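Drollwood says its kitchen arm was set up before it left the computer. The repair log is less tidy

By Gemma Gentile
June 30, 2023

Drollwood, the company that sells a countertop robot arm called the Leone to shared kitchens and care homes, said this week that it will stop sending technicians out for most first-time installations. Setup will be done in simulation instead, using a program the company calls Direr, and the finished settings will be sent to the customer's machine over the network. A technician will visit only if something goes wrong.

The company calls this "zero-visit commissioning." It expects to move every new customer to it by August.

I spent a day and a half at the Drollwood office in Zudov going through how one of these machines was set up, and what had to be done to it afterward. The machine is unit 29, which works the counter in a residents' kitchen on the other side of town. Its job is narrow. It picks up a bowl near the sink, moves it along the counter and puts it down where someone can reach it. The company picked this unit for me, so I assume it is one they are happy with.

The setup starts with measurements. The customer gets a sheet and a tape measure and fills in the counter height, the counter depth, the distance from the arm's base to the sink, and the height and reach of any shelf above the work area. Photos go in with the sheet. Someone at Drollwood then builds a rough kitchen in Direr, mostly out of stock parts, and puts a model of the arm in front of it.

The model kitchens look good. They have wood grain and cabinet handles and jars on the shelf. How much of that helps the arm is harder to say. The setup engineer I sat with said the jars and glasses matter because the arm has to keep clear of anything fragile, and because the camera software should get used to seeing clutter. The grain on the counter, he said, is there in case a dark bowl on dark wood gives the software trouble. I asked if it does. He said "sometimes," and went back to his screen.

With the kitchen built, the engineer sets the arm's base position, its resting pose, and a list of places the wrist is not allowed to go. The faucet is on that list, and so is the underside of the shelf. After that comes the grasp: how far the fingers open, what angle the gripper comes in at, and how low the fingertips can get before the software calls it a collision.

Then the program runs the task again and again with small changes. The bowl moves a little toward the sink. The light changes. The base is turned slightly, to allow for a customer who didn't bolt it down straight. For unit 29, Drollwood ran 716 of these trials before it approved the settings. 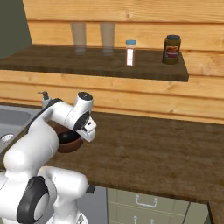 The approach angle took the most work. A gripper that comes straight down on a bowl has to open wide enough to go over the whole thing, or else pinch the rim with one finger inside and one out. The Leone's fingers don't open very wide, so the engineer went with the rim and tilted the gripper to get there. Too much tilt and the wrist drifts toward the shelf. Too little and the housing is over the bowl before the fingers have hold of anything. He moved the angle by a degree or so, ran a batch, looked at the failures, and moved it again. It was slow, and I thought it was careful work.

Drollwood's announcement says the final settings "performed at production level in simulation." I asked what production level means and was told it is an internal threshold. I asked for the threshold and was told it varies by kitchen. The share of the 716 trials that ended with the bowl in the right place was not given to me, though I asked for it twice.

What I did get to read was the maintenance record, and it tells a different story from the announcement.

The settings were sent over and the arm was switched on. According to the log, it stopped on its first attempt with a contact fault, meaning the fingertips had reached the counter sooner than expected. The customer had measured the counter height from the floor, as the sheet asks. The sheet doesn't ask about the floor, and this one slopes toward a drain. The base of the arm stands at the low end.

A technician drove out, put shims under one side of the base, checked it with a level and reset the height. The form lists this as a "site adjustment." It does not count as a visit under the new policy, because the policy defines a visit as one that changes the software settings. I read that definition several times to be sure I had it right.

The second call was about the gripper. The arm had begun dropping bowls partway along the counter. The technician cleaned the fingertips, found what the log calls "film, probably dish soap," and wrote a note suggesting that the fingers be wiped at the end of each day. Wiping the fingers was not in the care instructions the customer had been given. It is now, on the second page, between the section on software updates and the section on the warranty.

The third was the wrist. After 190 hours of use the joint had developed some play, enough that the fingertips no longer went where the arm thought they were going. Drollwood says this is normal settling and that the joint only needs to be tightened and rezeroed once. The rezeroing routine goes like this. The arm is moved to a fixed pose with the gripper empty. The technician fits a metal pin through the wrist collar, lets the motor relax against it, and tells the software that this is zero. Then the pin comes out, and the arm touches a marked spot on the counter to confirm. It is a short job, but it takes two hands and somebody who knows what the pin is for. It can't be sent over a network.

None of this makes the Leone a bad machine. A counter arm in a wet room is going to get soap on it, and joints loosen. The cleaning and the rezeroing are ordinary upkeep, and the technician's notes are clear and sensible. What I have trouble with is the claim that the hard part was finished on a computer.

Direr's bowl is always clean. Its counter is level unless somebody types in a slope, and nobody had been asked for one. The simulated wrist has no play in it at 190 hours or at any other age. The engineer agreed with all of this when I put it to him. He said a slope setting has now been added to the trials, and that the team is looking at ways to model wear. He did not think the trials had been wasted. Without them, he said, the first tilt angle they tried would have gone to the customer, and that one hit the faucet.

That seems fair. Finding out that your wrist angle hits a faucet is well worth doing on a screen, where the faucet is free. It is a smaller claim than the one in the announcement, though, and customers are being asked to pay on the basis of the larger one. The new setup package costs $392, the same as the old one with the technician included. Site adjustments are billed separately after the first.

Asked why the price had not come down, Drollwood said in an email that the simulation work "represents significant value" and that most customers "will see no need for on-site support." It did not say how many installed units have needed a site adjustment so far. It did say that unit 29 should be regarded as an early installation and that later ones have gone more smoothly. I asked to see the log for a later one. The company said it would check with the customer.

Anyone buying one of these in the meantime might do a few things before sending the measurement sheet back. Put a level on the floor where the base will stand, and write the result in the margin even though there is no box for it. Measure the counter height at both ends. Ask for the care instructions first and read the second page. And get it in writing who fits the wrist pin, and what that costs, because according to the technician's notes for unit 29 the joint is due to be checked again in August.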